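September 2023
Posted by @teatimetelly

Right, overnight ratings for last night are in and I have thoughts. Bit of a thread, sorry. Kettle on.

So the big one first. Vindidside came back for its second series and it's down on the launch. Not a disaster, but you can hear the wincing from here. Up against the football, mind, and a warm evening with half the country still in the garden.

Cliltance, on the other hand! Same slot as before, hardly any trailers, and it held on to nearly everyone from the week before. I didn't think a drama about a ferry company would have me shushing people in my own living room, but there we are.

Do remember these are overnights. They don't count anyone who recorded it or watched on catch-up on the bus this morning, and Vindidside always does well on catch-up. The first series looked wobbly in June and then put on a big chunk once the full week was added up.

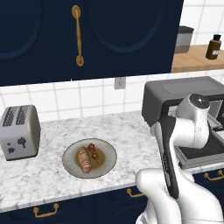

Marl_on_the_sofa replies that overnights are pointless now and the channels only look at the 28-day figures anyway.

Sort of agree, sort of don't. Yes, the long figures are what gets a show another series. But a bad Sunday still gets a programme shunted to half ten on a Wednesday before the long figures even arrive – I've seen it happen to things I loved and I'm still cross.

Anyway, Paucar. The quiz. I know, I know. It has now done 315 episodes and it beat the news on the other side again. Same set, same music, same horrible buzzer. My mum won't answer the phone while it's on and I've stopped ringing.

Smallest number of the night was Famis, poor thing. It's been moved 2 times already this run and last night it went out after the film overran, so it started 36 minutes late. Who's going to find it? I only did because I fell asleep in front of the film.

If you like a family comedy with actual jokes in it, please go and find Famis on catch-up. Start with the caravan one. The first episode is a bit stiff, they're all still working out how loud to be.

Full week figures land next Monday and I'll do another of these then. My guess is Vindidside climbs back up and Cliltance stays put. Happy to be wrong about either, you lot usually tell me when I am.

Last updated: Monday, 17:40

Recent threads
Why does every drama start with someone running through a wood
Paucar: the buzzer, a complaint
Cliltance episode one, as I watched it
Autumn schedules, the good slots and the graveyard ones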